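4.2 Recording a demonstration by hand

1. Set the cup upright and lay the brush on its side, with bare floor between them. 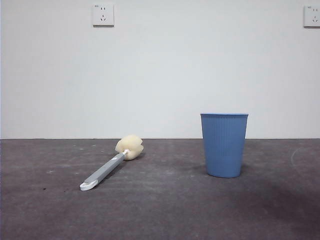
Figure 23. Start layout, cup and sponge brush.

2. Hold the teach button for 2 seconds. The Prarkovex arm goes limp — support it at the wrist.

3. Guide the gripper to the brush handle, close it, and carry the brush to the cup. Move at the speed you would like to see repeated. The arm copies hesitation faithfully.

4. Release the button to save.

NOTE: Sighing is not recorded. Bumping the cup is.

CAUTION: Keep fingers clear of the elbow joint. If error 643 appears, let go and repeat from step 1.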